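Zendo cell, pre-run checklist, simulated pick tasks
Site: Noleck. Reviewed in December. Comments under each item are mine.

1. Task file names the target object. PASS
One name only. Last month's file had two.

2. Speed cap set to 260 mm/s in the config. PASS
Set, yes. Whether the cap holds during a recovery move is another matter, and Marti's note saying it does has no log attached.

3. Joint limits match the hardware sheet. FAIL
Joint 4 is 177 in the sim and lower on the sheet. Fix one of them.

4. Stop command tested from every state. PARTIAL
Tested in 9 of 12 states. The sign-off said "all main states." There is no such category in the rules.

5. Loose objects within reach are listed in the task file. FAIL
The list covers the cube and stops. Discs, sticks and the small cylinder on the mat are missing.

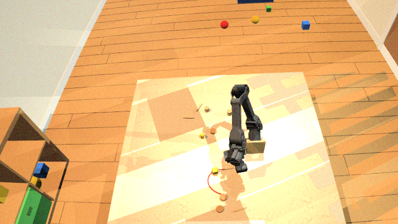 I would also want the cord entered as its own item. The Anenon template treats anything attached to a target as part of the target, and I don't buy it — a cord can snag on a finger while the cube is held perfectly well.

6. Contact with unlisted objects counts as a fault. NOT CHECKED
Can't be checked until item 5 is done.

7. Lighting varied between runs. PASS
Fine for vision. Please stop citing it as a safety measure.

8. Results kept apart from hardware results. PASS
Keep it that way. A clean sim run does not clear the real arm.

Overall: not approved. Resubmit with items 3, 4 and 5 closed and the logs attached.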